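Bench and Arm Talk > End effectors > Comparing hands and grippers

Thread: Five-finger hand or two-finger gripper for soft items? My notes so far

remi_wys
I promised in the other thread to write down my comparison, so I do it now. I am not an engineer by school, I came to this from industrial sewing, so please correct me where I use a wrong word.

The question for our group was simple. We must choose one end effector for a laundry task: take clothes out of a basket, one piece at a time, and put them in a second place. We tried the Sulora parallel gripper first, with the soft pads, and after this a pair of five-finger hands on a two-arm robot. The controller was Clusis in both cases, so at least this part was equal. Thabiso Hendricks did the tuning, and I did the boring part with the clothes.

With the gripper, I was surprised how well it picks. It goes down into the pile, it closes, and something comes up. The problem is that you don't know what comes up. Very often it is one shirt and the sleeve of another. With the hands the first touch is slower, but the fingers can spread the cloth a little before they close, and then we get one piece more often.
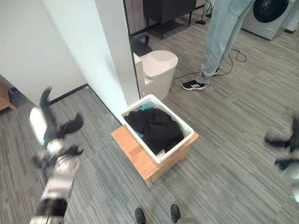
Dark clothes were the hardest for both. Black on black has almost no edge for the camera, and the depth picture becomes a soft hill without any detail. When there is a second color in the pile, even a small piece of it, the software always wants to go there first, because it is the only thing it can separate well. I think many published results with bright towels are too optimistic for this reason.

My other note is about speed. We ran the arms at two settings. At the faster one, the head camera gives us a lot of smear on the hands, and the fingers are difficult to follow from one picture to the next. The wrist encoders are fine, so the arm itself knows where it is, but if you want to learn from video it hurts you.

So, for now: hands for piles, gripper for single items which are already separated. I would like to hear other results.

k_musyoka
Thank you for writing it. I don't agree with the conclusion, sorry.

We have used the two-finger type on textiles since May and the "two pieces at once" problem is mostly a problem of depth, not of fingers. If you let the gripper go deep into the pile, of course it takes everything. Stop it at the surface, pinch only the top layer, lift slowly, and shake once. You will see a different number. How deep did you go?

remi_wys
Deep, I admit. The limit was set to the bottom of the basket, minus a small margin. We didn't try to stop at the surface because the surface in the depth picture was not reliable on black cloth. Maybe you have a better camera than we have.

nyoka.lema
Which camera is it? I ask because we had the same "soft hill" with dark fabric, and half of it was the exposure. The automatic exposure looks at the whole room. If you have white walls or a white basket around black clothes, it makes everything darker to save the white, and the clothes lose the little contrast they had. Fix the exposure by hand on the clothes and let the walls burn out.

remi_wys
It is the Lultier head module, the older version. The exposure was on automatic the whole time. I feel a little stupid now. I will try it.

akinyi_nya
I want to say something in favor of the hands, but with a warning.

In favor: regrasp. When a hand has the cloth a bit wrong, it can move one finger and correct. A gripper must put it down and begin again, and in a pile this means you lose the piece completely.

The warning: maintenance. We bought a pair with the Khaemba tendons and they were rated for 1000 hours. The left thumb became loose at 130. It was repaired without discussion, but we stood still the whole time, and on a gripper I change the pads myself with one screwdriver. If your group has only one robot, please put this in the calculation.

k_musyoka
This is what I mean. The price is not only the price. Ours has done 2000 picks on one set of pads and they are still good.

akinyi_nya
2000 picks on what? If it was folded towels, I'm not impressed :)

k_musyoka
Mixed. T-shirts, towels, some jeans. OK, many towels.

thabiso_h
I am the one who did the tuning, so I add two things Remigiusz left out.

First, the comparison is not completely fair to the gripper. It ran on a single arm, and the hands ran on two. When the second hand can hold the rest of the pile down, this alone explains a part of the difference. I said this during the tests and I say it again here - we should repeat with the hands limited to one side.

Second, the height of the basket matters more than I expected. On the floor, the arms had to reach low and the wrist came in almost flat, so the fingers were touching the rim before the clothes. On a low stand it is much better. If anyone wants to repeat our test, write down your height or the results can't be compared.

remi_wys
Both true. I did not hide the one-arm thing, I forgot it. I will edit the first post when the forum lets me.

nyoka.lema
About the rim: did you have trouble with holes in the basket? Ours has open sides, and thin fingertips go in and stay there. We lost a fingertip cover like this. The wide pads of a gripper don't have this problem, so that is one point for Musyoka.

thabiso_h
Not with the final approach angle, but in the first trials yes, we caught the side a few times. Now we keep the path away from the wall of the basket by 5 cm. It means the pieces in the corners come last, and sometimes they don't come at all.

k_musyoka
So in the corners a gripper would be better. I only mention it.

akinyi_nya
Or a round basket.

remi_wys
Update, 29 December 2024. I fixed the exposure on the clothes, as nyoka.lema advised. The depth picture did not change much, but the color picture is clearly better, and I can now see folds in the black pieces where before I saw one dark area. With this I could try stopping the gripper near the surface. It takes two pieces less often than before. I still prefer the hands, but the distance between them is smaller than I wrote in the first post, and Musyoka was right about the depth limit.

The one-arm test with the hands is not done yet. Thabiso has the cell for another job until next month.

k_musyoka
Good. Shake once after lifting, don't forget.

nyoka.lema
Please post the exposure value too, when you have a minute. We have the same Lultier module on the shelf and I would like to start from your setting.

Related threads
Fingertip covers: silicone or textile?
Clusis: force limit is ignored after restart
Head camera or wrist camera for cloth, which one first?
Tendon tension on Khaemba hands, how often do you check?
Sulora soft pads, where to order single pieces

We use cookies to keep you logged in and to remember your display settings. By continuing to use this forum you accept our cookie policy. Accept / Settings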